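Ukwood workshop table, gloss top with raised black edge

Home > Benches and tables > Ukwood range
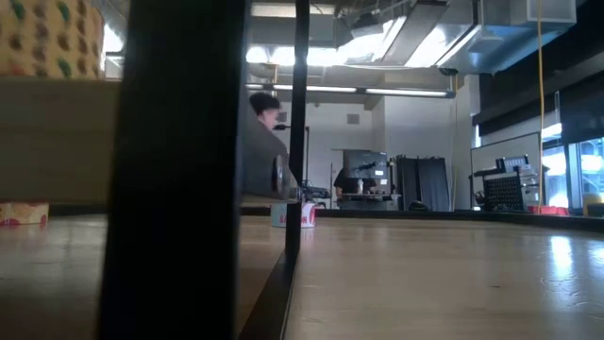
Ukwood table in use, gloss tan top, black raised border along the far side.

In stock. Code UK-400. Sold by Wostum, made for us by Ultus.

Light wood top, glossy finish, black border standing up from the surface so small stuff doesn't roll off the back. Tins, pens, screws, bit of tape. Good for a workshop, a classroom, a craft room, or a kitchen if you're not fussy about the look. Comes flat. Two people to lift please.

What you get
Top, one piece
Black border strips, already fitted on the long sides
Border strips for the ends, in the bag, you screw these on yourself
Leg frame, black
Fixings bag and hex key
Instruction sheet (new version from May, the old one had the end strips the wrong way round, sorry)

Not included
Shelf board
Uprights
Castors
Anything stood on it

The top
Wipes down with a damp cloth. It's a proper gloss so it does reflect, bright things stood on it will show in the surface. If you work under strong ceiling lights and that bothers you, ask for the Li finish, same top but matt. Same price. Li is usually a longer wait, we don't keep many.

Don't use scouring pads. Don't use the green side of the sponge either. Hot pans need a mat. Rings from mugs come off with warm water if you get to them the same day, after that you're on your own.

The border
Raised, black, runs along both long sides and the ends once you've fitted them. Customers ask if it comes off. Yes, four screws a side, but you'll see the holes. If you want a table with no lip buy the plain one, it's cheaper and theres no holes.

Crumbs and dust do collect in the corner where the border meets the top. Soft brush, or the thin nozzle on the hoover.

Uprights and shelf
Black uprights fix to the table, shelf board goes on those. Board is thick, beige, takes boxes and general clutter and frees up the surface underneath. Sold separately because half of you want them and half don't. Order at the same time as the table and they go on the same pallet, order after and it's a second delivery charge. We can't get round that, we've tried.

If you are fitting uprights, do it before you load the table up. You need to get underneath.

Weight
400 kg on the table, spread evenly. Not on one corner. Shelf board is 100 kg, spread evenly again. Please don't stand on either.

Delivery
Pallet, kerbside. Driver won't take it upstairs. Allow room to turn it if you have a narrow hall, the top doesn't fold and doesn't split. Measure the door first!! We get at least one back every month for this and collection is charged.

Check the corners before signing. If the wrapping is torn write "damaged" on the sheet, even if the top looks fine.

Questions we get

Can I cut it down?
You can, but the cut edge won't have the gloss and the guarantee stops there.

Does it wobble?
Feet adjust. Do them last, with the table where it's going to live. Check them again after a week.

Can I drill it?
Yes, for clamps and so on. Pilot hole first, masking tape over the spot or the gloss chips.

Do you do it in white?
No. Tan or nothing at the moment.

Will it match the older Ukwood ones?
Near enough. Older tops have gone a bit darker with age so put side by side you will notice.

Guarantee
2 years on the leg frame and border, 2 on the top against lifting or splitting. Scratches not covered. Keep your order number, we can't look it up by postcode any more.

Spares
Border strips, feet, fixings bags and end caps all kept in stock. Quote UK-400 and say long side or end. Touch-up pots for the black are back in, the tan ones are due 28th November.

Also looked at
Ukwood plain table, no border
Ukwood shelf board, beige
Wostum uprights, black, pair
Li matt top, replacment only

Sold so far: 2,324. Samples of the gloss and the Li matt sent free, one of each per address, use the form on the contact page.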